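Setting up a shared threading cell: operator tasks before, during and after a run

Scope. This page covers the two-arm threading cell for kitting stations that have moved from hand assembly to supervised assembly. It assumes the arms are mounted, calibrated and signed off. It describes the operator's work only. Changes to grasp parameters belong to the cell engineer.

What changes at the station. Under hand assembly one person threaded, checked and bagged. Under supervised assembly the arms do the threading, and the operator stages parts, watches for faults, clears them and logs them. Cuvard runs one operator to two cells on the day shift. Plan for the first 18 shifts to be slower than hand work while people learn which faults clear themselves and which do not.

1. Stage the parts. Place blocks on the front table with space between them. A block touching its neighbor is a common cause of a failed pick. Keep spares on the back table.

2. Check the cord. Look for frayed ends and knots. Replace any cord that will not hold a straight tip.

3. Load program 1941 and set the speed limit to 200 mm/s. Do not raise it to 400 mm/s until the cell engineer has approved the part set in writing.

4. Stand outside the marked line and start the cycle. Keep one hand free for the stop button. Watch the fingers and the part, and check the monitor between picks.

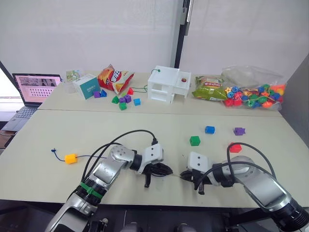
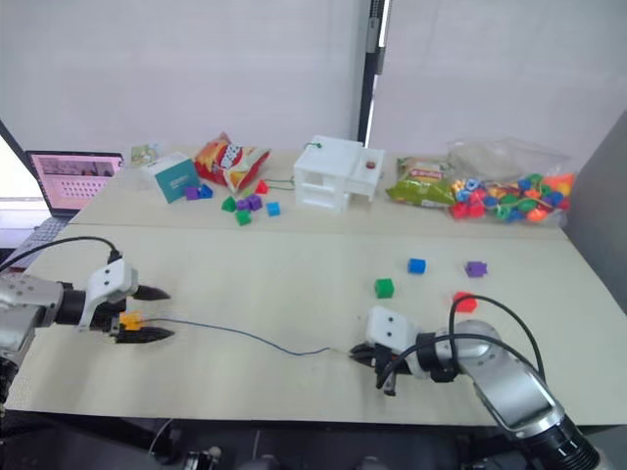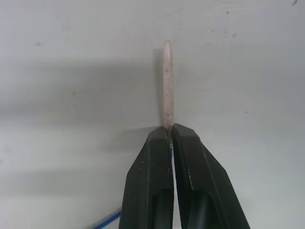
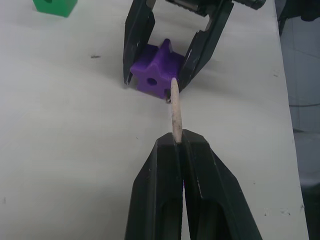
Noémi Vincze commented that step 4 understates the load on the operator. At Runstead, she wrote, watching two cells for a full shift was more tiring than threading by hand, and the error log got thinner after lunch although the fault rate had not dropped. Her site now rotates people off supervision every two hours and counts the rotation as paid work time. She also asked that the log be kept out of individual performance reviews.

Both points have been added to the procedure below.

5. Clear faults in this order: pause, wait for both arms to report stationary, press the stop button, then reach in. Do not pull on a cord that is held in a gripper. Open the gripper from the panel first.

6. Log every stop, including those under a minute. Enter the time, the step and the part. Leave the operator field blank. The log is used to adjust the cell.

7. Rotate at two hours. The person coming on reads the last page of the log before taking over. If no relief is available, pause one cell and supervise the other.

8. At the end of the run, send both arms to the park position, return unused blocks to the bins by color, and inspect the finger tips. Report chips or missing material on the maintenance sheet.

Staffing note. Hand threading stays on the training plan. Each operator does one hand session a week, normally on Monday, so that orders can still go out when a cell is down. Pay grade for the supervised station is the same as for final inspection. Questions about grading go to the shift lead.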